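Nasby Crockery Color Words
README, last updated 2025-05-26

Hi! So this is my collection of the words people use for color when they're selling secondhand dishes. One row per item, typed up from classified ads, flea market tags and a couple of old shop catalogs, all of it by hand (my hand, sorry about the typos). If you've ever tried to buy a replacement saucer by mail and got something that was "green" in a way you did not expect, you already get why I care about this.

What you get

There are 3,199 rows in items.csv. I was aiming for 3,000 and then a big box of Cernar catalogs came my way in December and I couldn't leave them out. The other file, words.csv, has the 410 different color words and phrases that turn up in the items, each with my plain grouping next to it. Same word spelled two ways ("grey" and "gray", "aubergine" and "aubergene") counts as one in words.csv, but items.csv keeps it exactly as the seller wrote it.

Columns in items.csv

id: just a number, no meaning, and there are gaps where I pulled duplicates
source: virport, cernar or czerwinski (see further down)
object: mug, plate, bowl, saucer, jug, lid, other
color_raw: what the seller wrote
color_inside: what the seller wrote for the inside, blank if they didn't bother
color_plain: my grouping, one of the basic words
pattern: yes, no, or unclear
notes: whatever I felt like writing

That's 8 columns. The first release had more and I was the only one using them, so out they went.

About color_inside

I added this one halfway through and then had to go back over everything, which was not my favorite month. Mugs are the trouble. Sellers will write "blue mug" when the glaze inside is a completely different color, and if you're matching sets the inside is what you see every time you look down at your coffee. Around a third of the messages I get are people arguing with me over whether the inside counts. It counts!

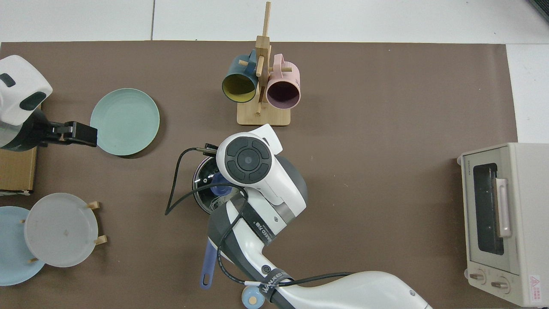 Two-color mugs: teal with mustard yellow inside, pale pink with dark plum inside.

For something like the teal one, color_raw would be "teal" or "petrol" or "duck egg" (no, it isn't duck egg, but I've seen it called that), and color_inside would be "mustard" if you got a careful seller and blank if you didn't. Please don't read a blank as "same color inside". Blank means blank. I've had to fix my own scripts for this twice.

Where the rows came from

Virport is the Saturday-style flea market in my town, mostly handwritten tags. I copied these down standing up, so if a note says "smudged" it really was. Tags are short, usually one color word and a price. I left the prices out on purpose.

Cernar is a mail-order catalog company, long closed. Their copywriters never met a plain color they liked, and most of the fancy phrases in words.csv ("winter plum", "first butter") are theirs. If you're studying how normal people talk, drop these rows.

Czerwiński is a secondhand shop that keeps a binder of typed item cards, and they kindly let me sit with it over several afternoons. The source value has no accent because my old spreadsheet program turned it into garbage.

How I picked color_plain

Gut feeling plus a paint chart, for the most part. I only use the everyday words: white, cream, yellow, orange, pink, red, purple, blue, green, brown, gray, black. Teal and its relatives drove me up the wall. In the end I put them under blue unless the seller used the word green anywhere in the ad. Cream gets its own group, separate from white, because so much old tableware is one or the other and sellers do seem to care. Mint, sage, celadon and pistachio are all green.
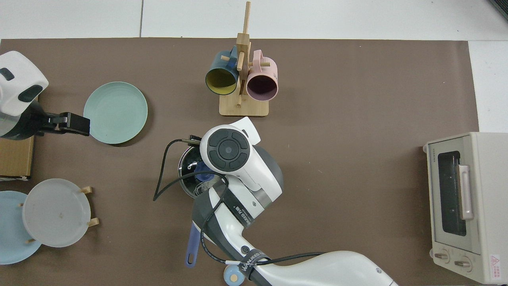
Mint-green plate; it goes in as green in color_plain.

If you think a grouping is wrong, change it in words.csv and rerun the join. That's the whole reason it lives in a separate file. I'd love to hear what you changed, but I'm probably not going to merge "taupe is pink", and yes, that was a real request.

Things that bug me about it

It's all in English except for a handful of Czerwiński cards, which I translated myself (the note says "tr." when I did). "Lid" is a mess. Some lids are for pots, some for sugar bowls, and I didn't split them. Small appliances are left out, too.

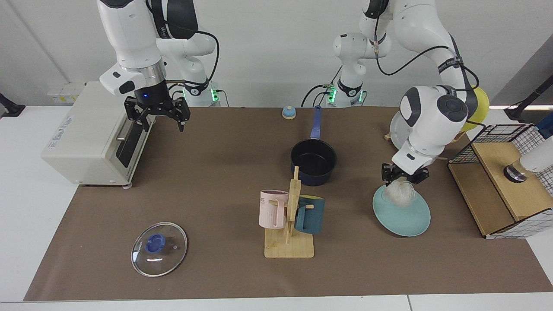

I went back and forth on appliances for ages, mostly because "cream" and "almond" get used for them so differently than for plates. If somebody wants to do a sister set, take my column layout and run with it.

Using it

Do whatever you like with it, and a mention of the Nasby name is appreciated. Files are UTF-8, comma separated, with quotes around anything containing a comma. Open them in a spreadsheet and check that the id column didn't get turned into dates. Mine did once.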